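Football Coaching Foundations
Handout for Session 2: Defending as a unit
Stondton site, updated 9/21/23

Welcome back, and thank you for bearing with the room change. We got through most of the material on individual defending last time, so if you missed it, do please read the Session 1 handout first, particularly the part on body shape and showing the attacker outside. Everything we do now rests on it, and I shall be using words like "jockey" and "cover" as though we all know them.

What we mean by a unit

A back four is four players who have agreed, more or less, about where they are going to stand. I know that sounds a bit simple, but most of the goals we look at on this course come from a disagreement of that kind. One full back drops to play it safe, the other three step up, and a striker who would have been a yard offside is suddenly through on the keeper with all the time in the world.

The four things the unit has to share are the position of the ball, the pressure on the ball, the space behind and the space between. You will hear coaches put these in a different order, and I don't mind which you use with your own players, so long as pressure on the ball comes before any decision to step up or drop.

When to drop, when to hold

If the player on the ball has their head up and nobody near them, the line drops. If they are facing their own goal, or have just taken a poor touch, the line can hold or squeeze. That is the whole rule for younger age groups, and I would be very wary of adding to it before they are comfortable with it.

Older players will ask about the in-between cases, such as a midfielder who is half turned with an opponent arriving. My own advice is to have the centre backs stand sideways on and be ready to go either way – it costs them very little, and it saves that awful moment when all four are flat-footed and square.

The worked match: Stulard v Sedgwick

We shall use the July friendly between Stulard and Sedgwick again, as you have all seen the recording by now. Stulard lined up in a 4-4-2 and Sedgwick in a 4-3-3, with their wide forwards staying very high. Please watch the opening goal, in minute 17, at least twice before you come.

On the first viewing, follow the ball as you naturally would. On the second, try to ignore it altogether and look only at Stulard's left back. You will notice he is drawn towards the touchline by the winger, which is fair enough, but the left centre back stays exactly where he was. The gap between them grows to something you could drive a milk float through, and the Sedgwick midfielder simply runs into it. The question I would like you to think over is who ought to have moved first, and what one word from the goalkeeper might have done.

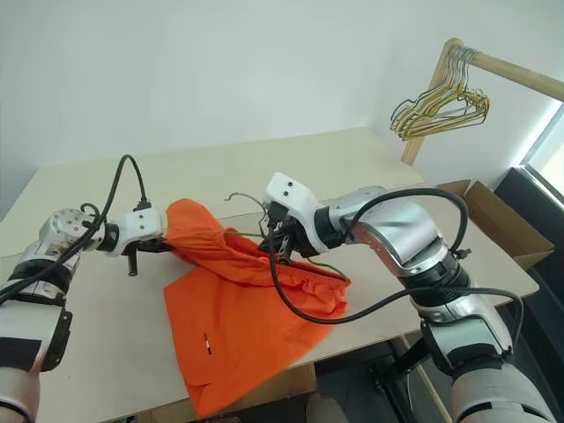

It is easy to blame the left back here, and most groups do. I would ask you to go a little further up the pitch and look at the two central midfielders. Neither of them tracks the run, and the nearer one points at it, which I am afraid is something we all did as players. A centre back who slides across needs somebody to fill in behind him, and when he doesn't trust that to happen he will usually stay at home.

Practice to try with your own group

Set out half a pitch with a back four and two central midfielders against six attackers. The attackers start each go from the halfway line. Play is live until the ball goes dead or the defenders win it and pass it over halfway. Stop it sparingly, and when you do stop it, ask the players where they think they should be before you tell them.

For next time

Write up to 900 words on one goal your own team has conceded, using the four headings above. Diagrams are very welcome and can be done by hand. Upload it to Skernotex under the Session 3 folder, and bring a printed copy along if you can, as we shall be swapping them in pairs.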